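Halluver Adds Wipe-Down Service to Classroom Game Kit Rental Program

PRORKLEY -- Halluver, a supplier of rental game kits for classrooms and after-school programs, will add a surface cleaning and tray return service to all kit rentals beginning in September. The service applies to the Nekar line of quiz and sorting kits and is included in the standard rental rate.

Nekar kits are built around push-button buzzers, with small play pieces added according to the age group. Kits have until now been returned in mixed cartons and cleaned by the batch. Under the new procedure each kit is assigned to one tray on arrival and stays on that tray through cleaning, inspection and repacking. Parts from different kits are not combined at any stage.

The cleaning station consists of a countertop work area next to a sink. Buzzers are not immersed and are not held under the faucet. Caps and bases are wiped with a microfiber cloth dampened with a mild, unscented detergent solution, then wiped a second time with a cloth dampened with plain water. The joint between cap and base is cleaned with a folded edge of the cloth. Play pieces without electrical parts may be rinsed in the basin. Trays are washed last.

After drying, each buzzer is pressed 29 times. A unit that fails to respond on any press is pulled from the kit and replaced before the kit is released. Caps with cracks or sticky travel are also replaced. Cloths are laundered without fabric softener and are retired after 100 wash cycles.

Halluver tested the procedure on 200 kits over one school term. The company currently has 3,000 kits in circulation and expects all of them to pass through the new station during their next return.

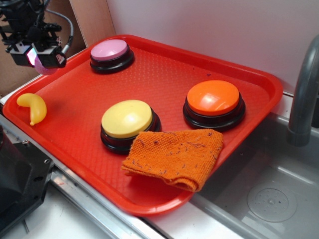
Buzzers with pink, yellow and orange caps on a red tray with a folded orange microfiber cloth and a toy banana.

Customers do not need to clean kits before returning them. Batteries should be left in place. Loose play pieces should be put in the inner bag -- not in the outer carton -- so that they can be matched to the correct tray. Missing pieces are billed at the rates in the current rental schedule.

The service is available to new and existing accounts. Programs that own Nekar kits outright may send them in for cleaning at a per-kit charge. Return labels can be requested through the customer account page, and kits are accepted at the Prorkley service counter every Saturday until noon.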